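Snack Table FAQ
Unemari Community Hall, updated 5 Jun 2026

How does the snack table work?
You book the hall, you tell us you want the table, and we set it up before your guests come in! People help themselves and carry things off on a tray. It suits film nights, choir breaks, birthday parties (we love a birthday party) and long board game sessions.

How many people does one table feed?
We plan one table for 18 guests. Bigger group? Ask for a second one. The hall holds 115, and we've had a wedding shower that filled nearly every chair, with snack tables down both walls. It was glorious.

Can I choose how it's laid out?
Please do! Nandini Salian does most of our layouts and she is always happy to try something new. Her one firm request is height at the back and open space in the middle, so people can reach over without knocking anything down. 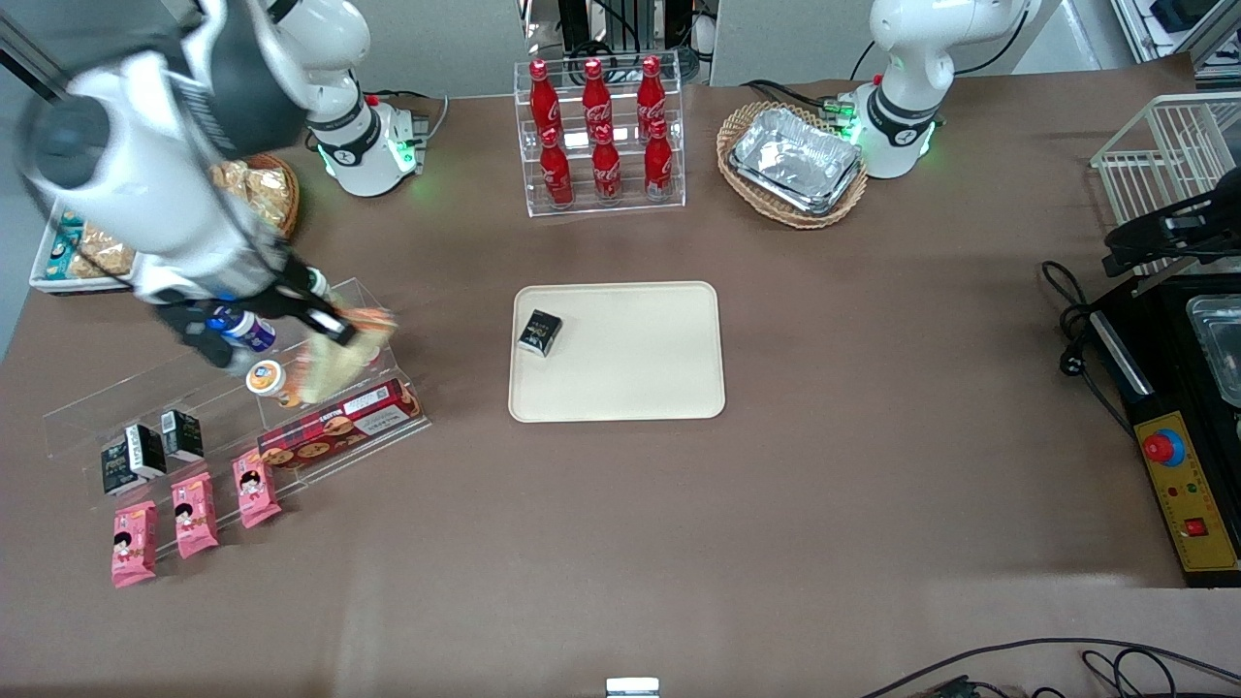

Do you have cold drinks?
Drinks come out of the fridge 10 minutes before your start time, and you can swap any of them for juice or sparkling water. We're big fans of clear tiered racks for bottles. With the Coca-Cola lined up three above and three below, every label gets seen, and the back row is as easy to grab as the front. Tell us if you'd like everything sugar-free.

What about hot food?
Bring it in foil containers with lids and we'll find a basket for them. There's an oven in the side kitchen that you're welcome to use.

Can you cater for allergies?
Yes, with 2 days' notice. We keep snacks in their wrappers so guests can read the ingredients themselves. Write to Evaristo Becerra with the details and he'll go through the list with you.

Can we keep the leftovers?
Anything unopened is yours. Take it home, or leave it for the August block party, where it will definitely get eaten!

Do I have to clean up?
Just stack the trays by the sink and wipe up any spills. We'll do the baskets and racks.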